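Ticket 458
Project: Gaken tabletop cell, Bruvcombe site
Category: Safety and work practice
Status: Closed, follow-up open
Priority: Medium
Opened: May

Summary
Arm goes into protective stop during pick-and-place runs. Stops come in clusters, then nothing for an hour or more. Operators have been clearing the stop from the pendant and carrying on without writing it down. This ticket covers both the stop itself and the way it was being cleared.

Reported behavior
The arm halts on the way down to an object, usually toward the right side of the table. The pendant shows a contact force warning. After acknowledgment the arm resumes from where it was and the run normally finishes. No damage to the gripper fingers or the table found at the time of the report.

Site rules that apply
Nivitz cell rules, section 4, say that a protective stop may be cleared once by the operator after a visual check. A second stop in the same run means the run is ended, the arm is sent home, and an entry goes in the log. Nothing in the rules allows clearing from the pendant without looking at the table first. The rules also say cables must be kept out of the arm's reach at every joint position used in the task, and that nothing taller than the bin may be placed inside the marked travel area during a run.

Log

09:10
Took over the ticket. Read back through the controller history. The history holds the last 200 events and most of them are routine start and stop messages, so it doesn't go back very far. Found four force stops in one run. The paper log for that run is blank. Exported the history before doing anything else, because a restart clears it.

09:35
Checked speed settings. The task file has approach speed at 100 mm/s, same as the approved sheet. Payload setting matches the gripper. Force threshold unchanged. Ruled out a settings edit.

09:50
Ran the task with no objects to pick, arm moving through the taught points only. No stops. Ran it again. No stops.

10:20
Set the table out for a normal sorting run and started from the home position. Standing outside the floor tape with the enabling switch in hand, as required for any diagnostic run with the cell open. 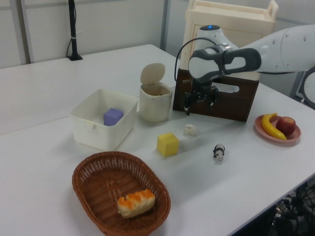
10:40
First stop came on the fifth pick. Did the visual check before touching the pendant. Nothing under the fingers. Acknowledged, arm continued. Second stop two picks later, at nearly the same arm angle but a different target. Ended the run there and sent the arm home per section 4.

10:55
Since the targets were different and the angle was the same, stopped looking at the objects and looked at the cable. With drive power off and locked out, moved the arm by hand to the stop position. The gripper cable goes tight at that wrist rotation and pulls on the wrist. At other rotations it has plenty of slack. The pull would be enough to add to the force reading when the arm is also slowing down for a pick.

11:15
Compared with the cable routing drawing. The drawing shows two clips on the upper arm. Only one is fitted. The second clip was found in the parts drawer with the spare finger pads. Can't tell from the log when it was taken off, because gripper changes were not being recorded either.

11:30
Fitted the second clip and re-dressed the cable with the loop length given on the drawing. Moved the arm by hand through all taught points and both wrist limits. Cable stays slack all the way round. Removed lockout, restored power, tested emergency stop on the pendant and on the wall. Both OK.

11:45
Travel area check. Section 4 gives the limit by reference to the bin, and that is hard to apply, as storage boxes are not part of the task and people don't think of them as being in play. The taught path for high moves was never written into the task sheet. Measured clearance by hand-guiding the arm and entered the figures on a new sheet. Sheet is in the binder at the cell – please use it and don't go by eye.

13:05
Reran the sorting task with the cable fixed. Full set of picks, no stops. Repeated with the objects moved to different positions, including the far right of the table where the first reports came from. No stops.

14:20
Third repeat with the wrist forced to its worst rotation on every approach. No stops. Force readings at the wrist are flat on approach. Earlier runs showed a rise just before the stop.

Cause
Missing cable clip on the upper arm. Cable tension added to the measured contact force at one wrist rotation and tripped the threshold.

Contributing
Stops were cleared from the pendant with no table check and no log entry. If the second stop of the first run had been handled under section 4, this would have been found then. Gripper changes done with no sign-off, so the clip was not missed.

There was a request in the original report to raise the force threshold. Not done, and it should not be done for this kind of fault. The threshold was set during the risk assessment and any change to it means the assessment has to be looked at again before the arm is run with a person near the table.

Corrective actions
1. Second clip fitted and cable routed to drawing. Done.
2. Cable slack check added to the start-of-shift list, both wrist limits, drive power off. Done.
3. Gripper change form to include clip count and a second signature. Draft is with the Yang cell, who use the same arm and will trial it first.
4. Task sheet to carry the high-move path and clearance figures. Sheet made, not yet approved.
5. Section 4 wording on height to be changed from "taller than the bin" to a measured height. Open.
6. Pendant to require an operator code before a second acknowledgment. Asked the integrator. Open.

Note to operators
If the arm stops, look at the table and the cable first, then acknowledge. One time only. Write it down even if the run finishes fine. A log line takes less time than the search through the controller history did today.

Follow-up
Check the paper log against the controller history at the end of the month. If they don't agree, reopen this ticket and don't start a new one.

15:10
Closed for the stop fault. Items 3 to 6 moved to the follow-up list under the same number.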